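Shop > Wood Care > Oils and Waxes > Jirkusholm Table Oil

Jirkusholm Table Oil

Last updated: 2011-03-18

We have been selling Jirkusholm from the shop in Vidthorpe for long enough now that a fair few of our regulars just ask for "the oil" and expect us to know what they mean, and we generally do. It is a penetrating oil for indoor wood, mainly tables, worktops, sideboards and the tops of chests of drawers, and it is what we use on our own counter, which has had parcels dragged over it every working day and still looks better than it has any right to.

It comes in a 200 ml tin, to be used as it is, straight from the tin, with no thinning. Give it a good shake first (longer than you think, particularly if it has been sitting on a cold shelf) and then a stir with something flat, as the heavier part does like to settle in the corners.

There are two kinds. The plain one is the original and has hardly any colour of its own, though it will bring out whatever is already in the wood, in much the same way that wetting it does. If you want to know what your table will look like afterwards, wipe a damp cloth over a small patch and look at it while it is still wet. You will be very close. The other is called Tang and is the same oil with orange peel in it, so that the room smells of marmalade for an evening instead of smelling of oil. We were a bit sniffy about Tang when the first box of it arrived and we have come round completely. It does exactly the same job and you can put one over the other without any trouble.

What it suits

Oak, ash, beech, cherry, walnut, mahogany, teak, and most of the reddish hardwoods that old dining tables were made of. Pine will take it too but drinks a great deal on the first coat, and knots will stay a little shinier than the rest until the second. It is lovely on elm, if you are lucky enough to have any. Very oily woods such as teak want a wipe over with methylated spirit first, left to dry off for a quarter of an hour, or the oil will sit about on top feeling sorry for itself.

It will not go through varnish, lacquer or French polish. We do get tins brought back now and then by people who have put it on a varnished table and found it sticky the next morning, and we always feel for them, as it is a miserable thing to wake up to. The test is a drop of water. Put it on the bare top somewhere out of the way and leave it for ten minutes. If the wood has gone darker underneath, the surface is open and the oil will go in. If the drop is still standing up and the wood looks just as it did, there is something on there that will need to come off before you start, and for that we would point you towards the Stuvaveck scraper further along in this section, or a great deal of sandpaper and the radio.

How to put it on

Clear the table, wash it with warm water and a very small amount of washing-up liquid, and let it dry overnight. Overnight really does mean overnight. Go over it with fine paper, always along the grain, then get the dust off with a brush and a barely damp cloth. Corners and the front edge, where sleeves and forearms rest, are usually the greasiest parts and deserve a bit longer than the middle.

Pour a puddle about as big as a saucer and push it along the boards with a lint-free cloth. Old cotton shirts are ideal, and so are pillowcases that have gone thin. You want the whole top looking wet and even. Leave it for fifteen minutes or so and then look at it from low down, with the light coming towards you, and you will see dull places where the oil has all gone in. Put a little more on those and leave it again.

Then wipe it off. All of it! This is the part that people skimp, and I do understand why, as it feels like wiping away good oil that you have paid good money for. What is left on the surface after half an hour isn't going anywhere, though, and if you let it stay it will turn tacky and gather every crumb in the house. Use a clean dry cloth, turn it often, and keep on until your hand slides over the top without dragging.

Leave it a day, give it a second coat in just the same way, and that is enough for most tables. Keep hot pans and wet glasses off it for a week. You can eat at it the next day if you put a cloth down.

A word about rags

Please do take this seriously. Cloths soaked in oil can heat up by themselves when they are screwed up in a bin, and they can catch fire. Open them out flat and dry them outdoors over a fence or a line, well away from anything that would burn, or drop them in a bucket of water until you can see to them properly. Do this the same day, before you sit down and have your tea.

How far a tin goes

One tin will do two coats on a table that seats six, with a bit left in the bottom for touching up. A bare pine top might need most of a tin for the first coat alone, so do order two if you have any doubt, as it keeps well and running out halfway down a table is very annoying. Once opened, press the lid down hard all the way round, store the tin somewhere cool, and it should be good until the following year. If you find a skin on top, lift it off with a stick and carry on. If the whole thing has gone like jelly, it has had its day.

Looking after it afterwards

For everyday cleaning, a damp cloth and then a dry one. Avoid the spray polishes, which leave a film that the next coat of oil cannot get through. Twice a year is plenty for a table that gets used for every meal, and once will do for one that only comes into its own at Christmas. We do our counter in August, when the shop is quiet and we can prop the door open all day.

White rings from cups will often come out with a small dab of oil on a soft cloth, rubbed gently along the grain and left for an hour. Black rings are a different matter, as they generally mean that water has got down into the wood and met some iron, and you would need to sand those. Scratches of the ordinary sort simply get less noticeable with every coat, and I have become quite fond of a few of ours.

Buying it

The plain and the Tang are the same price. There is also a box for larger jobs at £31, with enough in it for a dining table, its leaves and a set of chairs, and you can mix the two kinds in a box if you tell us when you order. Postage is worked out by weight. We can't send it abroad, as the carriers won't take it by air, and we are sorry about that as we do get asked.

We sent out 1,319 tins last year, every one of them wrapped in the same brown paper and tied with the same string, so if yours arrives with a dent in the lid you can be fairly sure it happened after it left us. Let us know and we will post another.

If you are anywhere near Vidthorpe, do come in and bring a photograph of your table, or a drawer if it has one, which is far easier to carry than the rest of it and nearly always made of something that will tell us what we want to know. We keep an open tin of each under the counter and are very happy to try a bit on the underside of whatever you have brought, so that you can see the colour for yourself before spending anything.
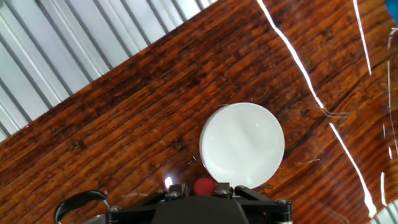

Do allow a little time for it if you come, as the oil needs a quarter of an hour to sink in before you can judge it, and there is a chair by the window to sit on while you wait. Boards and bread crocks are a slightly different matter and we would sooner talk those through with you in the shop.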